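Duty diary, Gollham public health office, June

The morning was given over to the draft rules on late sales of alcohol. Edit Szénási presented the returns from 30 licensed stores, of which seven had sold single cans below the floor price the council agreed in the spring. Letters will go to all seven. I have asked that the wording be firm but plain.

At 11:30 we received Slamet Entili of the Otari clinic. His service saw 102 people for drinking-related harm last quarter, and he wants a second evening session. The office supports the request — the funds are another matter, and I told him so.
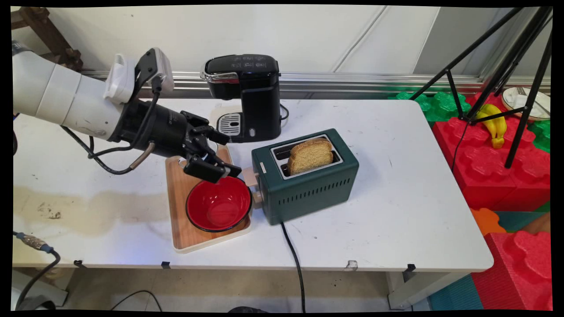
Red bowl on its tray, beside the green toaster.

The afternoon was shorter. The Coelho Street store has appealed against its reduced hours, and the hearing will be held at five. Counsel expects it to last about an hour. I reread the file and found the inspector's second note missing; Edit is to obtain a copy.

Still to be done: reply to Cletar ward on warning signs, and return the survey forms to the records room.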